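Subject: Re: [brunton-tapes] Osora live album, track order and the missing side

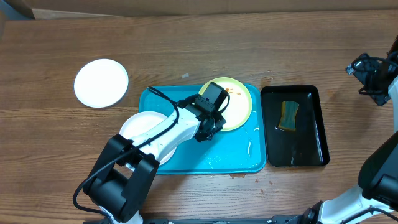 1. The track order

Wiremu Grimshaw wrote in August 2025:
> I have the Plavska cassette of the Osora concert and it ends after
> "Dralov", with the drum solo. My copy has 10 songs. The list on the
> archive page gives 14. Is the page wrong, or did they cut the tape
> for the shops? Also, what is the long piece at the start of side two?

Dear Wiremu, dear all,

The page is right, but it describes the first edition. Plavska made two editions of this cassette. The first is a C-102 and has all 14 songs. The second came out in January of the next year on a shorter tape, and they left out the encore and one slow song from side one. You have the second edition, I am quite sure. Please look at the spine: if the band name is printed in small letters, it is the short one.

The long piece on side two is "Brunton", played together with its old introduction. On the studio record these are two separate tracks, so many people do not recognise it.

2. The encore

I have a transfer of the encore from Aqeel Mughal, who owned the first edition. The sound is good until the last song, where the left channel is weaker for 3 minutes. I did not try to repair it. If somebody has a better copy, I would be glad to compare.

I can put the files on the list server as FLAC. Please write to me if you prefer another format.

With kind regards,
Tomasz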